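Can a robot tidy up after you?

Imagine that you played cards the whole afternoon and now it is time to put everything away. You would like a machine to do it. Can it? The answer today is: a little bit, and slowly.

A card is a difficult thing for a robot. It is thin and flat, and it lies close to the table. You slide it with your finger and lift one corner without thinking. A robot with only two stiff fingers must plan every small move. So engineers let it practise first inside a computer, where a dropped card makes no mess.

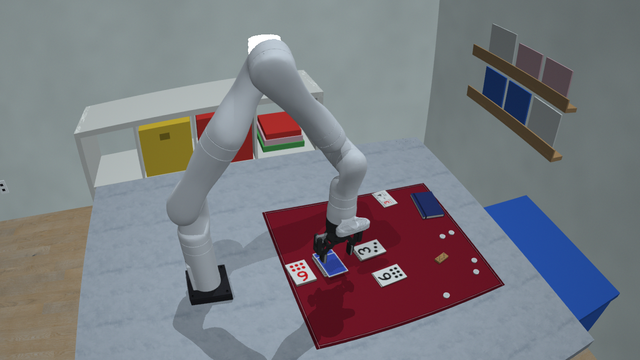 Bremwood Young Makers Club

The robot arm in our computer world has a gripper with two black fingers. It has come down to the stack of cards with blue backs. Round white tokens and a book are lying on the same red mat, and each of them needs a different kind of hold.

In September our club made a tidying game called Cele. The robot got 32 tries to take one card and put it on the stack. It managed 25. Then we turned the mat a little, and it became much worse! A small change, which you would not even notice, can confuse a machine.

Picking up one single card is the hardest part. The fingers have to go very low, but they must not push into the table.

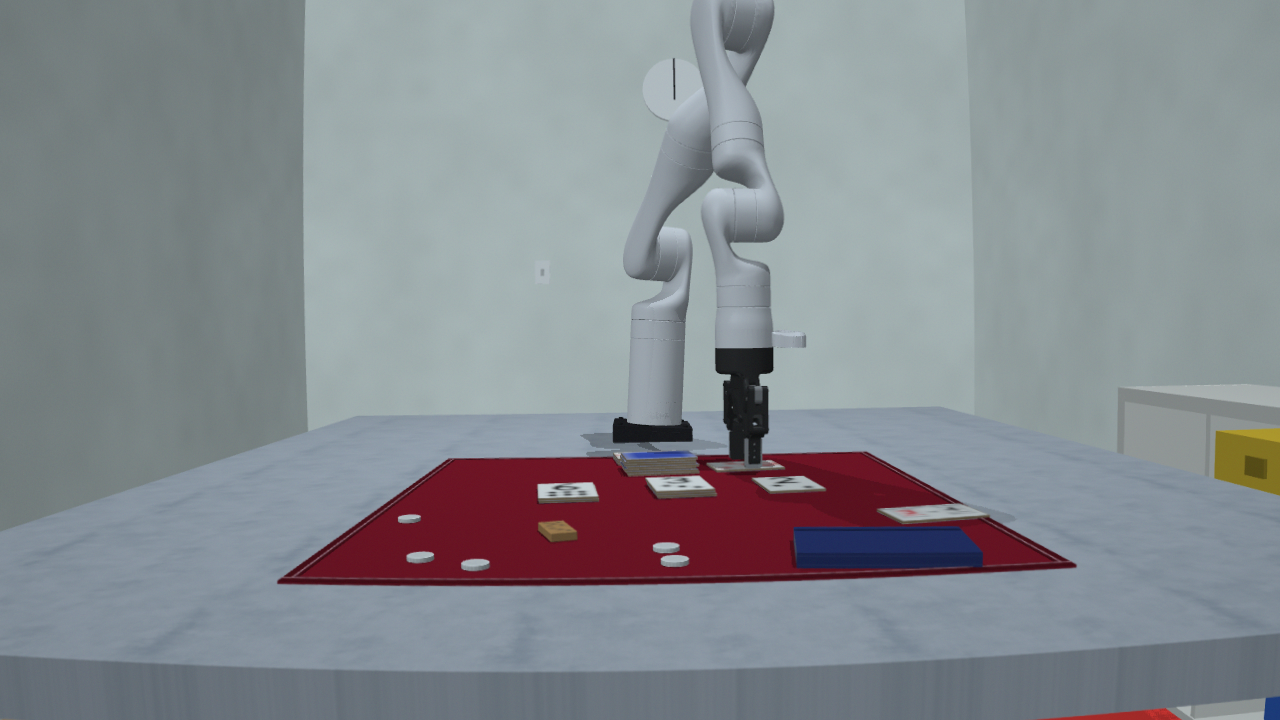
What about other chores?

Some jobs are easier. A robot vacuum cleaner only has to roll on the floor and turn when it meets a wall. In a shop, a machine can move boxes well if all the boxes have the same shape.

Folding clothes is hard, because a jumper never lies the same way twice. Washing glasses is hard too. Press too much and the glass breaks, press too little and it falls.

Try it yourself: put on thick gloves and pick up a playing card from a smooth table, using only your thumb and one finger. How many tries do you need?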